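Hillthorpe Community Players, Spring Meeting Minutes 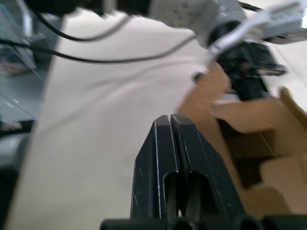
Hi all! Berwyn Gwynne here, taking the minutes again because my hand went up to scratch my ear at the wrong moment. I've typed these up from my notebook, so if I've put words in your mouth, write to me and I'll fix them before the next one. We started at 7:10 in the upstairs room at the Dedham Street library, ten minutes behind, mostly because the downstairs door was locked and half of us were standing outside it having a perfectly nice chat.

Minutes from last time

Read and approved with one correction. I had written that the fall show "ran long." The director would like it known that the fall show ran exactly as long as it was meant to, and the intermission ran long. Fair enough. Corrected.

Money

We have $3,581 in the account after paying the rights on the spring show and the last of the lumber bill. I was braced for worse! Program ads did better than last year, and the bake table did worse, which I blame on the lack of anything with lemon in it. There was a question about whether that total includes the deposit we're owed from the church hall. It doesn't. The deposit is still owed to us and I've been asked to write a politely firm letter, so I will, and I'll try hard on the polite part.

We talked for a while about ticket prices. Some people want to go up a dollar, some people want to leave it alone, and one person wants to go to pay-what-you-can for the Sunday matinee only. I wrote down a lot of this and then realized we were going in circles, so I'll just say that prices stay the same for spring and we'll look at it again for fall. Vote was by hands and it wasn't close.

The spring show

This took up most of the evening, as it should. We're doing The Lamp at Sokthorpe, the three-act mystery, and for anybody who missed auditions, the cast list is up on the board by the coat hooks. Every part is filled except the Constable, who has four lines and a whistle. If you know somebody who can say four lines and blow a whistle, please send them along. They do have to be there in Act One and again at the very end, so it's a full night for not much talking (bring a book).

Running time at the first read-through was 90 minutes without the break. The director thinks it'll tighten up once people stop laughing at the will-reading scene. I said I hoped we'd keep laughing at it, because I think it's the funniest thing in the play, and we had a friendly back-and-forth about whether the author meant it to be funny. I've read it four times now and I still say yes.

Rehearsals are evenings, 6:30 sharp, in the school gym until the end of March and then on the stage. Please wear soft shoes in the gym. We were asked nicely last year and then we were asked less nicely.

Set and props

The set crew has drawn up two versions of the parlor. One has a staircase and one has a door that people say leads to a staircase. I love the staircase. Everybody loves the staircase. The trouble is the Aunt has to come down it in a long skirt, in low light, carrying a lit-up lamp, and our Aunt has a new hip. After a good long talk we're going with the door. There was a motion to build the bottom two steps, visible through the doorway, so it at least looks like there's an upstairs. I seconded that so fast I knocked my pen on the floor. Passed.

Furniture is mostly sorted out. We still need:

a wingback chair, any color, as long as it doesn't squeak
a rug big enough to hide the trapdoor
a mantel clock (doesn't have to run, and better if it doesn't, after what happened with the chimes)
an old-looking telephone with a cord

Barreto Furniture has offered to lend us a sideboard again in return for a half page in the program. We said yes, thank you, and this time we are going to put coasters under everything, including the things that aren't wet.

Costumes

The costume closet needs a day of somebody's life. It really needs a couple of people and a big table. I had a look in there and found six left gloves, a very good opera cape, and what I believe is the back half of a cow. We agreed to do a clear-out before tech week. Anything moth-eaten goes, anything with a working zipper stays, and the cow is going to be discussed separately because there were strong feelings on both sides. I'm pro-cow, for the record. The front half might still be in somebody's garage, so have a look if you've been a member for a long time and you have a messy garage.

For this show we need two evening gowns, a maid's uniform, and a man's overcoat with a pocket deep enough to hold the missing will. The pocket matters! Last time we did a mystery the evidence stuck out of the jacket all through Act Two and people in the front row were pointing.

Lights and sound

The light board is fine. The cable that goes to the light board is less fine and has been taped up in more places than I'd like. We voted to buy a new one, up to whatever the hardware store wants for it within reason, and the receipt comes to me. Sound says the thunder we used for the fall show can be used again, just turned down a good deal so the audience can hear the line where the Doctor gives himself away. It's kind of the key line.

Front of house

We need ushers for all the nights and somebody to run coffee. If you're in the cast, please don't sign up for coffee. I know we've gotten away with it before, but people were confused to be handed a decaf by a man who'd just been murdered.

Other business

The summer picnic came up. Same park as last year if we can get it, potluck again, and I'd like more than one person to bring a main dish. We ate a lot of potato salad. It was good potato salad, but there was a lot of it.

Somebody asked whether we might do a musical next year. There was a silence and then everybody talked at once. I've put it down for the next meeting, first on the list, while we're all still fresh.

We wrapped up at 9:15 and put the chairs back. Whoever left a green umbrella on the windowsill, I have it at my house.

B. Gwynne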